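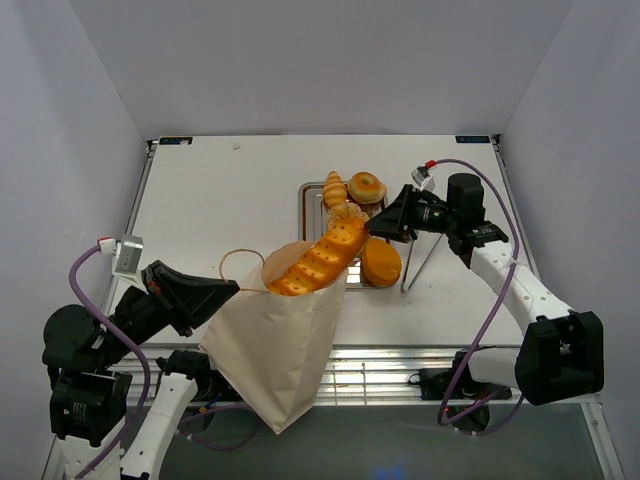
MERKHAM — The Havlíček bakery in Merkham will stop using plastic bags for its bread and pastries in June. All goods will be packed in brown paper bags with twine handles, the company said in a short notice to customers.

The change starts at the Merkham shop, where the counter opens at 8 in the morning. The second shop, in Hadholm, will follow when its old stock of bags is finished.

The new bag comes in one size. It is made to hold a long loaf together with a few smaller things, such as a croissant, a round bun or a glazed doughnut. Customers who buy only one bun will get it in a small paper sleeve without handles.

According to the notice, the bakery ordered 1000 bags for a first trial in spring and gave out 700 of them in the first weeks. Most of the comments were good, but some customers wrote that the glaze from doughnuts made spots on the paper. For this reason glazed goods will now be put in last, on top of the bread, and a sheet of baking paper is available at the counter for those who ask.

Prices of bread stay the same. Customers may also bring their own bag — cloth is accepted, if it is clean — and the staff will pack into it directly from the tray.

The bakery also delivers to the weekend market in Cludoncombe. Orders for the market are still packed in boxes, and the company has not decided yet if this will change. Questions about the new bags can be left at the counter in both shops.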